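**Thread: door-open detection keeps flipping when the door is past 90, anyone else?**

**mossy_quaternion** wrote (5/2/26):

Ok so I've been fighting this since January and I'm out of ideas. We collect demos with hand-held grippers, fiducial cubes on each one for pose, plus a head camera. Then the whole lot goes through Clalik to get segmented into stages (approach, grasp, pull, release, and so on) before training.

Everything segments fine except the microwave task. When the door is swung all the way out, the articulation estimator loses its mind. It says open, then closed, then open, sometimes 22 flips in one episode. The policy trained on that data reaches for the door, stops, backs off, reaches again. You can guess how the demo for my boss went.

I already tried a longer smoothing window (40 frames) and it just makes the stage boundaries late. View from the head camera with the door out:
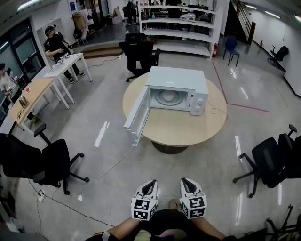

### Re: door-open detection keeps flipping

**tabletop_ted** wrote:

What's your hinge prior? The default in Clalik caps the joint at 110 degrees, and your door is swung way out to the left, hanging past the edge of the table. If the real angle is over the cap, the fit has nowhere to go and jumps to the other solution. I had the same thing with a cabinet. Raise the limit and rerun one episode before you touch anything else.

**mossy_quaternion** wrote:

Huh, I never looked at the cap. Will try tonight!

**gridsearch_granny** wrote:

I don't buy the cap theory, sorry Ted. A capped joint gives you a flat line at the limit, and flipping is a different animal. Look at the colors: white microwave, white gripper bodies. I'd bet the mask is grabbing gripper pixels and calling them door. Can you dump the masks?

**tabletop_ted** wrote:

It's a flat line only if you run the single-hypothesis solver. The newer one keeps 2 candidates and swaps whenever the residuals get close. Ask me how I spent my winter, lol

**gridsearch_granny** wrote:

Ok, fair, I'm still on the old solver. I'd check the masks anyway.

**pid_and_prejudice** wrote:

Why estimate the door from vision at all? You've got tag cubes on both grippers. Once one closes on the door, its path IS the arc. Fit a circle to that and you have the hinge axis. We do this in Karville for every drawer and door, and I haven't opened the articulation module in ages.

**mossy_quaternion** wrote:

I like that, but some of our people nudge the door with the fingertip and never grasp it. The contact slides, so the circle comes out garbage. Do you just throw those episodes away?

**pid_and_prejudice** wrote:

Yep, straight in the bin. We tell people to grasp.

**gridsearch_granny** wrote:

Hard disagree on binning them. Nudging is how people open doors, and I want that in the data.

### Update

**mossy_quaternion** wrote:

Ran it both ways. Raising the joint limit took the worst episode from 22 flips down to 2, so Ted gets the points. Then I dumped the masks, and both leftover flips are on frames where a gripper body bleeds into the door mask (hi granny). I'm going to project the cube poses into the head view and cut the grippers out before the fit. Keeping the nudges for now, retraining overnight.

**tabletop_ted** wrote:

Nice! Post the config if it holds up. And put the smoothing window back to default, you don't need 40 anymore.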